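Notes on shape sorters, from someone who has spent more of this year on them than planned. Mostly about fit, clearance and why one piece always ends up as the problem piece. Long thread, measurements in mm where I have them.

The board I'm working with is the thick green slab kind. Flat top, holes cut down into it, blocks that stand well proud of the surface when they're in. No lid, no box underneath, nothing to drop through. You place the block and it stays standing in its hole.

That is a different toy from the bucket type. With a bucket, the block only has to pass the opening once, at any speed, and gravity finishes it. With a slab, the block has to go in straight and the hole has to hold it upright.

So clearance matters in both directions. Too tight and it binds on the first corner. Too loose and a tall block leans, then gets knocked when you reach past it for the next one.

The arch is the piece I'd use to explain this to anyone. Red, flat bar across the top, two legs. Every other shape has one outline to line up. The arch has two feet that have to find their places together. 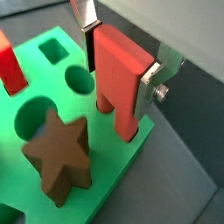 If one leg starts before the other, the block is already rotated in the vertical plane. Pushing down on the bar makes it worse. You lift, level the bar, try again. Pressing harder is the standard mistake and I still make it.

What works for me: hold the bar at its ends, get both legs touching the board, slide until both drop, then press. Sliding first costs a second or two and saves the jam.

Rotation tolerance by shape, from my own bench, no claim to rigor. A round peg doesn't care about rotation at all. A square gives you four chances per turn. A pentagon gives you five, and so does a star, but the star is far less forgiving because every point is a place to catch.

Edgars Šimkus asked in September whether the star should be removed from beginner sets. My answer then was no, and it's still no. A star is hard to seat but easy to recognize. People go to the right hole at once and then have to work on the angle. Those are separate skills and it helps to have a piece that separates them.

Order of placement gets less attention than it should. Most people start at the front because it's closest. Then the front row is full of tall blocks and you're reaching over them to fill the back.

Back first, front last. The tall pieces go at the rear, where they don't hide anything.

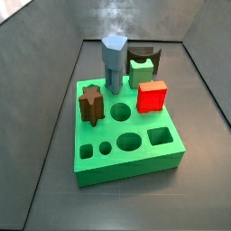
Tall pieces are also worth a word on their own. A block that stands high above the slab has a long lever arm. A small bump at the top turns into a large force at the rim of the hole. If the hole is shallow for the height of the block, expect lean.

I compared notes on two sets, the Lumska and the Skendora. Lumska cuts deeper and its blocks stand straighter. Skendora has cleaner corners and its squares seat on the first try more often. I'd take the depth.

Corner radius: a rounded corner on the block and a rounded corner on the hole should match. If the hole's radius is larger than the block's, the block's corners hit material before the sides do. It feels like a tight fit and it's a corner fit. Sanding the sides won't help. Ask how I know.

Color coding. Some sets tint the rim of each hole to match its block. Mine doesn't, the holes are the same green as everything else, only darker inside from shadow. I prefer it. Matching by outline is the point of the exercise.

Side effect of the single color: lighting matters. With light coming straight down, a hole's edge is easy to read. With low side light, the standing blocks throw shadows across the holes in front of them and two similar outlines start to look alike.

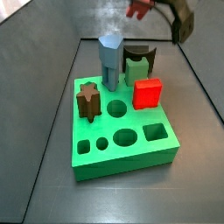

Green board, star and red block up, front row still open.

Wear test, such as it is. 400 insertions on the square, 400 on the circle, one person, one table. The circle shows no change I can measure. The square's hole has softened slightly at two corners, both on the side nearest me. That tells you how I approach it more than it tells you about the material.

The arch I stopped after 30. It was getting tedious and the result was already clear: nearly all the failures were one leg leading.

Grip height is the last variable. Hold a block low and your fingers meet the board before it's seated. Hold it high and you lose control of the angle. For the chunky pieces I go for the upper part and leave the lower edge clear. 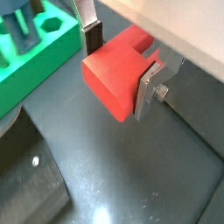
Gripping on opposite faces beats gripping on adjacent ones. Adjacent faces add a twist as you squeeze, and on anything with corners that twist is enough to miss.

Open items: I still want to try the Koppel set, which 3 people have now recommended to me, and to measure hole depth against block height properly for each shape. Numbers will go in a separate thread when I have them.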